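Rustora bench notebook, white table
January

Carried over from the last entry: the table still had the odds and ends from before the break on it and the shelf list was two versions behind. Today was meant for the list only. I ended up doing the table as well.

Started at 9. Wiped the tabletop first, then the tile behind it. The grout lines came up fine with plain water and a cloth. The rounded corner by the wall collects crumbs, so go over that one twice. I used the soft cloths from the Koledon pack. The blue ones leave lint, please don't put them back on this shelf.

Supplies. The Pakuvard order came in short again. We asked for 63 small bins and got 60. The packing slip says 63. I wrote the difference on the slip and clipped it inside the cupboard door. Don't reorder until they answer. The labels came too, a roll of 3,000, which should hold us into next year unless somebody prints the wrong column again.

On the list itself. The old version sorted things by where they were bought, and that doesn't help anyone who is standing at the table holding a peeler. The new one goes by use:

Kitchen tools: peelers, small knives, spoons, graters.
Food and things that look like food: cakes, cookies, fruit.
Desk things: anything with a stationery brand on it, cards, small boxes.
Wash things: soap, sponges, cloths.
Containers: baskets, trays, bowls.

Some items could go in two groups. My rule for now is that the group follows the place where you would look first. Small plain white things are the worst for this. Two of them looked the same to me from the stool, and I had to get up and turn them over. If there is a brand name on the item, put the brand name on the list, in lower case if that is how it is printed. "White thing, plastic" was on the old list three times and I could match only one of them.

Baskets. I would like to stop listing what is in a basket as part of the basket. The old list has "basket with card" as one line, and then the card moves and the line is wrong. From now on the basket gets a line and the contents get their own lines.

Peelers go flat on the table with the blade side away from the person working. In the drawer they go head to the back. I nicked a knuckle on one in the fall and would like not to do it again.

Cakes and the like: keep these off the tile side. They get pushed against the wall and the icing side picks up marks. Left side of the table is fine for them.

Table, three views:

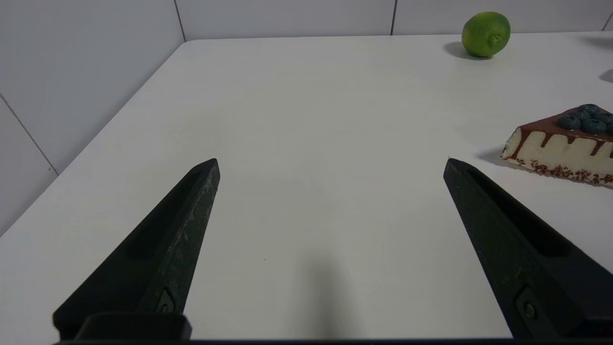
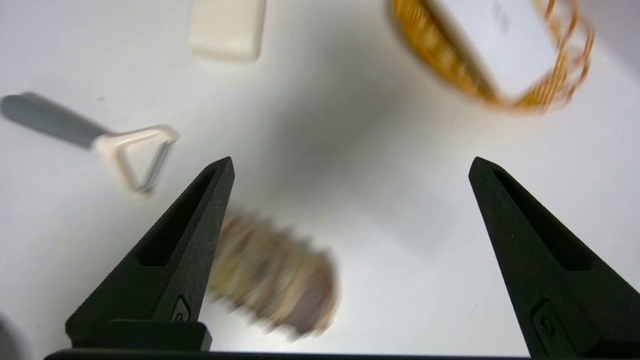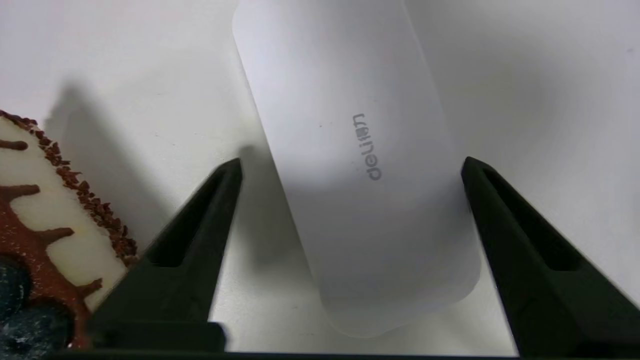 After lunch I typed up the list and printed a copy for the cupboard. It came to two sheets. The second is mostly the wash group, with the old Arnardóttir shelf numbers still in the right-hand column. I left the numbers in because the drawers in the back room haven't been relabeled yet and somebody will need them to find the refills. Once the drawers are done the column can go.

Label printer: it skips when the roll is new and tight. Pull a hand's length loose before you close the lid. Same problem as last winter, same fix. I also cleaned the feed roller with a damp cloth and let it sit with the lid open while I did the bins.

Bins are stacked by the door, still in the sleeves. Leave the sleeves on until we know if Pakuvard wants any of them back.

Left to do:
Relabel back room drawers.
Write to Pakuvard about the short count.
Move the blue cloths to the floor cupboard.
Check the list against the shelf once more, with one person reading and one looking. I did it alone today and I don't fully trust the desk group.
Throw out the old list. Both copies, including the one taped inside the drawer.

Stopped at 4:30. Table wiped again before I left the room, cloths hung on the rail, list on the inside of the cupboard door under the slip.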